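Torkley Two-Arm Bench Unit
Set-up Guide for Kitchens, Cafés and Staff Canteens
Section 3: Living with it on shift

Revised February 2021

Sections 1 and 2 dealt with bolting the unit down and persuading it to switch on. This section is for the people who have to work beside it. If you are a manager, read it anyway. If you skipped Section 2 because it looked long, go back, as the bit on the emergency stop is in there and we are not going to repeat all of it.

3.1 Before the first shift

The unit arrives knowing a handful of tasks and no manners. It will pick up a cup, tip a cup, move a bowl and put things on a tray. It will not notice that the lunch rush has started. Sort out the following while the kitchen is quiet.

1. Choose one person per shift to be the operator. Write the name on the roster. "Whoever's nearest" is not a name.

2. Cover the bench with plain matte paper or a matte mat. Shiny stainless steel looks lovely and confuses the cameras no end.

3. Mark out the bench in large squares with coloured tape. The Bindgate task software thinks in squares, and so will your staff after a week or so. Press the tape down well where strips cross. Those corners lift first.

4. Walk the operator through the emergency stop. Have them press it, reset it and press it again. People are shy about pressing a big red button the first time, and you want that shyness used up before it matters.

5. Run the warm-up routine with nothing on the bench. Keep everyone back from the tape until both arms have stopped moving.

6. Load one task. Only one. The menu offers more, and you will be tempted.

Note: Tape colour is up to you, but pick one that doesn't match your crockery. A site using white tape and white plates rang us three times in one morning.

CAUTION: Never reach across the bench while an arm is moving, even if you can see perfectly well where it's going. You are guessing. It may be about to go home the long way.

3.2 Laying out the bench

1. Put cups, bowls and trays inside the squares, well clear of the tape. An object sitting on a line belongs to two squares, and the software will dither.

2. Keep produce at the back and to one side. Round fruit rolls, and lemons are the worst offenders.

3. Take knives off the bench before you start any automatic task. The unit has no cutting task in this release, whatever the salesperson said.

4. Keep ice in its own bowl near the front edge, where a person can top it up between runs with the arms parked. Wipe up melt as you go. Wet paper tears, and torn paper catches on grippers.

5. Leave a cloth or sponge within the operator's reach. You will use it more than any button on the controller.

6. Clear away anything that isn't part of the task. Phones, keys, order pads and half-eaten sandwiches have all been picked up at one time or another, gently and with great confidence.

Note: Paper cups are softer than they look to a gripper. Set the grip to 2 for paper and 3 for glass or ceramic. If the rim folds, you are set too high. If the cup lands on the floor, you are set too low. Glass should be introduced last, after a good long stretch on paper.

3.3 Starting a run

1. Check that the cable on each wrist hangs in an easy loop and isn't snagged on the bench or on the arm itself.

2. Say "starting" out loud. It feels silly for two days and then it becomes habit, like calling "behind" with a hot pan.

3. Press START. The arms rise to their ready position and pause.

4. Watch the first cycle from beginning to end. Don't fold napkins, don't check the bookings.

5. If the first cycle is clean, you may carry on with other work inside sight of the bench.

6. After 20 cycles the unit parks itself and asks for a check. Wipe down, straighten the paper, refill what needs refilling and press CONTINUE. You can't turn this off. We have been asked.

CAUTION: If an arm stops in mid-air with something in its gripper, do not pull the object free. Press HOLD, then put one hand underneath the object, then press OPEN. In that order. A surprising number of people do the last two the other way around.

3.4 What changes for the people

The brochure has a page on this, with a sunrise on it. We thought you might like something plainer.

The unit takes over a few dull, repeated movements. It doesn't take over the job those movements belonged to. Someone still decides what goes out, notices that the milk smells off, and talks to the customer who wanted oat. In most kitchens the hours saved on pouring and placing get spent on prep, cleaning and loading the unit, especially at the start.

Expect the first fortnight to be slower than no robot at all. Staff will be loading squares, clearing errors and explaining the thing to visitors. Plan the roster for it. Sites that cut a shift in the first week generally put it back in the second, with apologies.

Tell people early what the unit is for. If the plan is to keep everyone on, say so and put it in writing. If the plan is something else, they will work that out from the delivery crate, and it is better coming from you.

Being operator is skilled work. It means standing for a good while, paying attention to something tedious, and stepping in quickly when it goes wrong. Change operators every two hours. Consider paying for it. We can't make you, but we can put it in the manual.

Note: The controller logs cycles, stops and errors. It does not log who was on shift, and it should stay that way. Using the error count to rate staff has one reliable result, and that is staff who stop pressing STOP.

3.5 When it misbehaves

The arm hovers and won't commit. It can't decide between two objects. Move them further apart and press RETRY.

The arm grips nothing and carries it carefully across the bench. The object was nudged after the unit looked at it. Press HOLD, reset the square, press RETRY. Try not to laugh during service.

Clear glass is missed. Put it on a tray or mat that contrasts with the bench. If it is still missed, change the angle of the nearest lamp before you go changing settings.

Printed trays are read as objects. Big cartoon faces and lettering can be mistaken for something worth picking up. Run TEACH SURFACE once for each new tray design.

Both arms stop and the controller shows 2000. This is the polite fault. The arms have come too close to each other and each is waiting for the other to go first. Press PARK and start the cycle again. If you get it three times in a shift, your layout is too cramped around the middle line.

A burning smell, a grinding noise, or any movement after a stop has been pressed. Cut the power at the wall, keep people away and ring for service. Do not press RETRY.

3.6 End of shift

1. Press PARK and wait for both arms to settle.

2. Turn the key to OFF and take it out. Hang it somewhere other than the unit.

3. Wipe the gripper fingers with a damp cloth. No sprays, no bleach, and nothing from the unlabelled bottle under the sink.

4. Replace the bench paper if it is torn or stained. Creases are fine until something leans on one.

5. Write one line in the shift book: the task, what went wrong and what you did. "Robot being weird" is accepted, but try for a little more.

Spare gripper pads come from Droteck. Wrist cables come from Stanciu, who will want the serial number off the underside of the base, so write it down while the unit is still easy to get at.

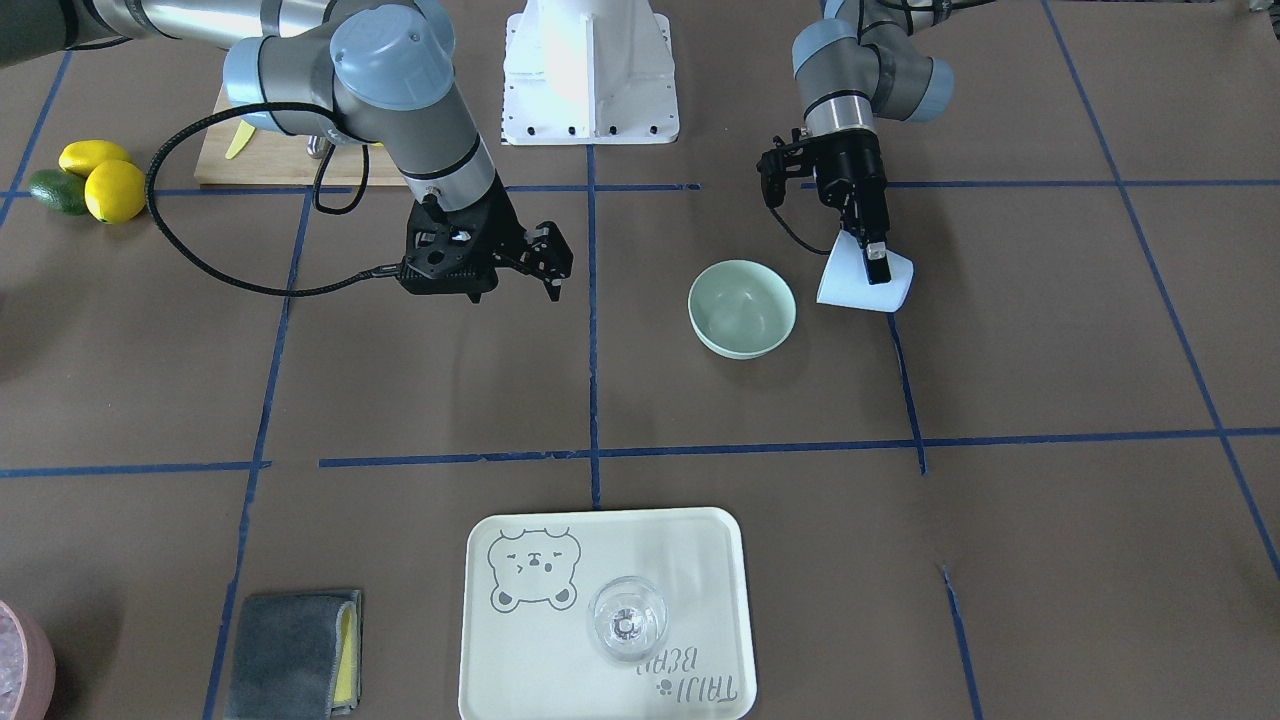 Can one operator look after two units at the same time?

Only once both units are running the same task and the operator can see both benches without turning around. Until then, keep one person to each unit, and never share an operator during the first fortnight.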